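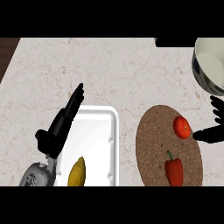 Marble is limestone that got squeezed and heated deep underground until its grains locked together. I've been hooked on the stuff since I first visited the old quarry at Clistdale, which has 323 steps down to the floor (my knees still complain!).

The colors come from whatever was mixed into the limestone. Iron gives you tan, rust and red, while clay tends to leave gray or green streaks. Pure marble is plain white, and I find it a bit dull.

It's a soft stone as these things go, and lemon juice or vinegar will leave a mark on it - ask me how I know. Sealing helps with stains but won't stop acid.

At Hesamcombe they cut slabs for church floors, and the parish book there has an order for 50 of them. I'd love to know where they all ended up.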